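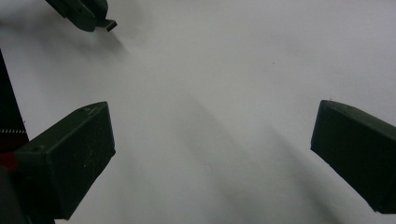
Sorting Out the Small Stuff: How I Finally Got My Screws, Hooks and Odd Bits Under Control

Every house has a coffee can. Ours had four, plus a cookie tin, plus the drawer next to the stove that only opened if you stuck a butter knife in and pushed down whatever was standing up inside. When we moved to Neltville I carried all of it with me, unsorted, and it sat in the garage through two winters. Then in December I needed one single drywall anchor to hang a wreath hook, spent most of an evening looking for it, and drove to the store anyway (and found the anchor the next morning, in the cookie tin, under the picture wire).

So this is my page on small hardware. I'm not a tidy person by nature, and I've tried a lot of this the wrong way first.

Dump it all out, but on something pale

Spread an old sheet on the table before you tip anything out. A white or cream one is best. Dark screws show up right away, and when you're done you can lift the corners and funnel the leftovers back into a can. I did my first sort on a patterned beach towel and was picking brads out of the loops for weeks. My husband stepped on one. We don't sort on towels anymore!

Run a magnet over the pile early on. It pulls out the steel and leaves you the brass, the plastic and the aluminum, and that's half the work done in a minute. Put the magnet inside a sandwich bag first, then turn the bag inside out to drop everything off in one go.

Sort by job, then by size

I used to sort by type, with all the screws together and all the nails together, and it looked beautiful and was no help at all. When I'm hanging a picture I want the hook, the wire, the little nail and the bumper pads for the corners. So now I have a "pictures" group, a "curtains" group, a "cabinets" group, and so on. Leftover wood screws get sorted by length after that.

Anything you can't name goes in a jar marked MYSTERY. Give it until next spring. If you haven't needed a thing out of it by then, let it go to the scrap bin. I did keep one weird little cam lock from a Zustmont bookcase, and wouldn't you know it, the shelf started sagging in July.

What to keep it in

Baby food jars are the old standby, and my dad had them screwed by the lids to the underside of a shelf. It works, but the glass scares me over a concrete floor. Egg cartons are fine for an afternoon project and terrible for storage. Pill organizers are great for sewing machine needles and eyeglass screws, and you can toss one in your purse.

For everyday hardware I like little drawers best. You don't have to unstack anything or unscrew a lid with one hand while you're up on a step stool holding a curtain rod in the other. If you also want to take it around the house with you, look for one with a carrying handle on top, and make sure the drawers stay put when it tips. Try that in the store. I bought a Pekby without trying it and the first time I went up the stairs, well, I was back to sorting on the bedsheet. 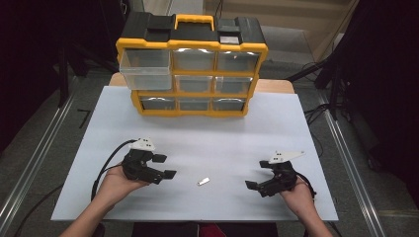

Should you fill every drawer right away?

Leave a couple empty at the start, because you'll come across a handful of something in the next month that doesn't belong with anything else, and once every drawer is spoken for it all goes straight back to the coffee can.

Labels

Masking tape and a marker. I know there are nice label makers, and I own one, and the batteries are always dead. Tape peels off clean when you change your mind, and you will change your mind. My neighbor Pao-chu Choi skips the words completely and hot-glues one of whatever's inside to the front of the drawer, so a cup hook means cup hooks. Her grandkids can put things away without asking. I've copied her for the five things I use most.

If you do write words, write the size too. "Screws" tells you nothing at ten at night.

Keeping the damp out

Our garage sweats in the spring, and the first year I lost a whole batch of finishing nails to rust. Save the silica packets out of shoe boxes and vitamin bottles and drop one in with anything steel. A stick of chalk does pretty well too. Swap them when the weather turns. Brass and stainless can look after themselves.

For screws that already have a bit of surface rust, soak them overnight in white vinegar, scrub with an old toothbrush, rinse, and dry them completely. I put mine on a baking sheet in a low oven, door cracked. Then a drop of oil, shaken around in a jar. If the heads are chewed up, don't bother, just toss them.

How much is too much

I got carried away once and bought the big Athumani assortment box, 1,902 pieces, on sale. Three years on I've used the picture hooks and the longer wood screws, and I could open a small shop with the washers. Buy the sizes you run out of. A small box of two good lengths of wood screw covers nearly everything I do around here.

A few odds and ends

Spare buttons can live with the hardware if you're the one who sews them on. Furniture feet pads stick to each other in hot weather, so keep them on their backing paper. Allen wrenches go in a zip bag taped to the underside of the furniture they came with, and I wish I'd started doing that 90 wrenches ago.

Fuses and small batteries get their own container, away from loose metal. Picture wire should be coiled and held with a bread tag. And if you have little ones or a dog who eats things, put all of this up high, with the magnets highest of all.

Next month I'm tackling the extension cords, so if you've got a good way of hanging the really long orange one, send it in!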